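Learning Sciences > Working Papers > Materials and Setting

14 shares | 3 comments

3.2 Objects and work surface

The objects used in the sorting and placing tasks were small solid-color cubes. Cubes were preferred over the mixed household items of the Brarkley study (Section 2.1) for two reasons. A cube has no obvious right way up, so a placement can be judged on position and color alone. It is also familiar to adults of all ages, and the wording of the task sheets could therefore be kept short. The terms "green cube" and "yellow cube" appear in the sheets exactly as they do in this paper, and no other names were permitted during a session.

Color was treated as the main cue. In the earlier work at Padden, pairs of similar hue led to frequent disagreement between raters, and 1,263 placements had to be reviewed a second time. The present list of color pairs was drawn up by Wael Benkirane from that review. Green and yellow form the pair discussed in this section, as they differ clearly in both hue and lightness. 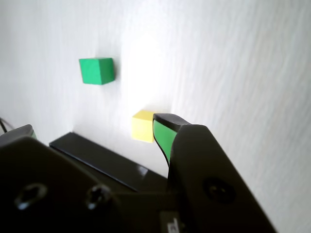

Figure 4. Green and yellow cubes on the white work surface, with open space around the green cube. Strong light lowers the contrast of the yellow cube.

Lighting proved harder to standardize than the objects themselves. Pale colors lose much of their strength on a white surface under bright light, and raters working from pictures may then rely on the shaded side of an object more than on its top. The rating guide was amended in June to state that a cube should be identified by its most saturated visible face. Where two raters still disagreed, the placement was recorded as unresolved and left out of the color totals. It was kept in the totals for position, where the identity of the object has no effect on the score.

3.3 Containers and neighboring objects

The second group of tasks concerned a single cube and an open container. Following the Robles protocol, containers were ordinary boxes of the kind found in offices, and they were allowed to hold other small items. An empty box gives a simple test of placement – a box already in use raises the further question of whether people regard it as a suitable place for something new. Participants at the Bistitdale site were asked to state their view before the task began and again after it ended.
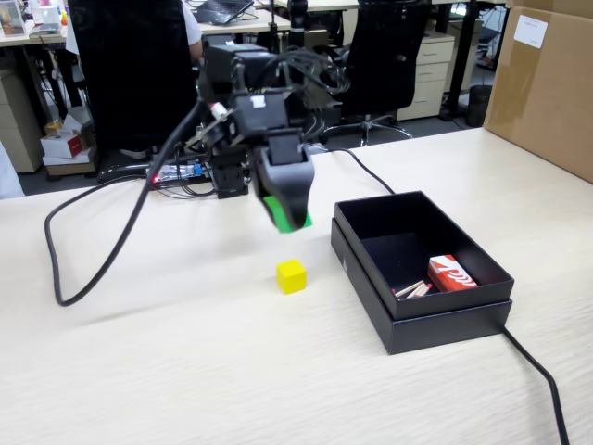
Figure 5. Yellow cube on the wood-grain tabletop, with the open black box to its right.

Each participant completed 20 placements, divided into blocks of 5, with a short rest between blocks. Distances between cube and container were not fixed in advance. They were noted by the session leader on a plain grid sheet and later grouped as near, middle or far. The full set comes to around 2,000 placements across all sites, and the unresolved cases are reported separately in Section 4.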